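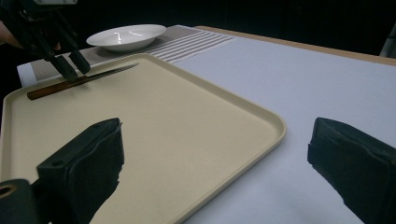

From: Lizeth Rivadeneyra
To: Torau Home Table list
Subject: Re: Trays for the table kits (and the knife question)

Hello everyone,

Sorry to be slow with this. I wanted to sit down with a proper cup of coffee and answer Bermúdez in full, and then the coffee got cold twice, so you can guess what kind of week it has been at our end. I'll put the message underneath my hello so those of you who only read these on your phones don't have to go hunting for it.

Bermúdez wrote:
> Before we pack the kits for the September suppers, can we settle what
> goes in each one? Last time we had 17 kits and I don't believe two of
> them matched. Some had a board, some had a tray, one had both and no
> knife at all. My own vote is to drop the trays. They take up a whole
> shelf in the closet on Dratwood Street and the boards do the same job.
> Also, do the knives travel loose or wrapped? I found one last spring
> sliding around under the placemats and it gave me a fright.
>
> And are we keeping the gray mats? They're nice but they hold crumbs.

Thank you for starting this, truly. I remember the kit with no knife, because it came to my table, and we ended up tearing the bread and passing it down in lumps. Everybody was very nice about it!

Let me start with the trays, where I'm afraid I'm going to be stubborn. I know they eat up the shelf. But a board has no rim, and the minute you cut a tomato on one, the juice goes straight off the side and onto whatever cloth the hosts have put out. With a tray you can carry your bread and your tomatoes in from the kitchen, set the whole thing down, and let people help themselves — and afterward you carry the mess back out in one trip. If it's the shelf that bothers you, they can stand on end behind the folding chairs. I tried it with four of them and they stayed put nicely, as long as nobody leans a broom there.

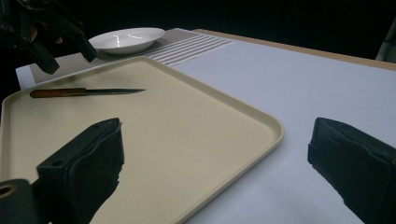
The mats I would keep as well, crumbs and all. They make a plain white tabletop look as if somebody was expecting you, and that matters to me more than it probably should. I like the gray weave with the white stripes across one end, and a white bowl looks lovely sitting on it, even an empty one. What I'd ask is that the tray go in front of the mat, on the bare table, so that the cutting happens on the side nearest the host and the crumbs mostly stay in the tray. When the mats do get crumby, hang them over a railing and give them a good smack with your hand. Please don't machine wash them. Erell did that with a pair at home and they came out shaped like potato chips.

About the bowls, I'd pack the shallow ones with the wide rim and leave the deep ones for soup nights. The shallow ones are better for olives, cut fruit, salad, all the things people reach across for. They do chip if they're stacked bare, so a folded napkin between each, please.

Now the knives. Wrapped, always, and I'm sorry about your fright. A dish towel rolled around the blade with a rubber band over it is plenty. One knife to a kit, the kind with the wooden handle, and when you set the table lay it flat in the tray and leave it there until the host is ready to cut. And no soaking the handles overnight! Wash, dry, back in the towel. I have rescued a couple with a little mineral oil, but they never look quite the same afterward.

So my list for each kit would be:

Tray
Knife, wrapped
Placemats, flat on top of the tray
Shallow bowls with napkins between
One spare dish towel

If anybody feels strongly about adding a board for the bread, I won't fight you, only please write BOARD on the lid so we know which kits have one.

We still have 200 paper napkins from the spring, the yellow ones, so please don't buy more. I can be at the closet most mornings to sort and label, and I'd love company if anyone has a free hour. I'll bring the coffee cake with the walnuts, or without, if you let me know ahead.

Warmly,
Lizeth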